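### 4.2 Checking the grip in simulation (Makori cell)

The Ivik quick-start claims the default grip settings suit any part. Don't believe it until you've run these steps.

1. Load the tapered gray part and set finger travel to 50 percent.
2. Close both fingers on the base. Stay off the narrow end.
3. Run the lift 31 times at speed 2000.

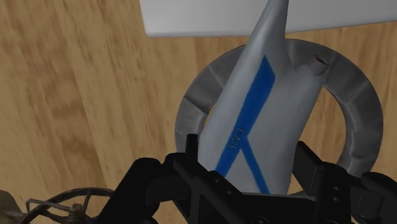 4. Raise the speed to 3000 and run the same set again.
5. Save the log before you change anything.

**Note:** "Grip OK" only means the fingers stopped closing. It says nothing about slip, whatever the sales sheet hints.

**Caution:** A clean simulated run doesn't clear the real gripper. Check bolts and cables by hand before power-up.

Report odd results to Suleiman Jibrin at Bronwood, with the log attached.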